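Category: Data Feeds > Country Indicators > Resolved

Trade balance series stops updating after the September release
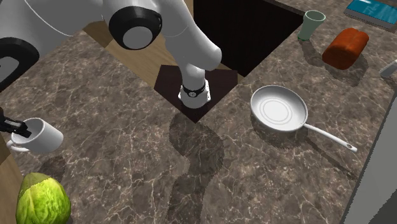
White robotic arm over a dark brown marble counter, rendered.

Status: Resolved
Product: Orkham country data terminal
Reported by: Otel research desk
Priority: Medium, raised to High on the second day

Summary

The monthly trade balance series for several economies stopped refreshing in Orkham after the September release. The chart view still showed a line for the new month, but the value was a copy of the previous one. Exports and imports, queried separately, were correct. Only the calculated balance was wrong.

Steps to reproduce

1. Open the country page and select External Sector.
2. Add Goods Exports, Goods Imports and Trade Balance to the same table.
3. Set frequency to monthly and currency to US dollars.
4. Compare the latest row. Exports less imports does not equal the balance shown.

Log

9:10 am. Ticket opened. The customer noticed the fault while updating a quarterly outlook on frontier markets. The deficit for one economy appeared unchanged from the month before, although imports had risen sharply. Screenshot of the table received.

9:45 am. Reproduced on our side with a clean login. Not a browser cache problem. The same stale figure comes through the spreadsheet add-in and the bulk download.

10:30 am. Checked the supplier feed from Pukgate. Both input files arrived on time and passed validation. Row counts match the manifest.

11:20 am. Ran a comparison across all calculated balances. 313 series are in the group and 17 of them are stale. All 17 are economies whose customs agency revised its commodity classification this year.

1:15 pm. Asked the customer to use exports and imports directly and do the subtraction in their own sheet for now. They confirmed this works but need the calculated series back before their model run, as other formulas refer to it by code.

2:40 pm. Cause found. The balance job matches the two inputs by code and by revision tag. Pukgate changed the tag on the revised import files and left the export files on the old one. The job could not pair them, so it carried forward the last good value. It should have returned a blank and raised a warning. The warning was written to a log that is not monitored.

3:30 pm. Gatchalian integration team contacted, as they maintain the pairing table. They agreed to add the new tag as an alias for the old one.

Day two, 8:50 am. Alias applied in test. 12 of the 17 series recalculated correctly. The other five still stale.

10:05 am. The remaining five are reported in local currency and go through the exchange rate step first, which holds its own copy of the tag list. Second change requested. Priority raised at the customer's request.

1:30 pm. Second change applied in test. All five now agree with exports less imports to the cent. Moved to production.

2:20 pm. Full recalculation finished. Roughly 100 downstream series, mostly ratios to GDP and rolling annual totals, were refreshed in the same run.

3:00 pm. Customer confirmed the figures in the terminal and the add-in. Their saved workbooks needed a forced refresh (Data menu, Refresh All, with "Ignore local copy" ticked).

Resolution

Tag alias added to the pairing table and to the exchange rate step. Carry-forward has been switched off for calculated balances, so an unmatched pair will now show as n/a.

Follow-up items

- Route the pairing warnings to the monitored queue. Open.
- Ask Pukgate for advance notice of tag changes. Sent, no reply yet.
- Combine the two tag lists into one. Logged as a separate request.

Customers who exported trade balances between the September release and the fix should download them again.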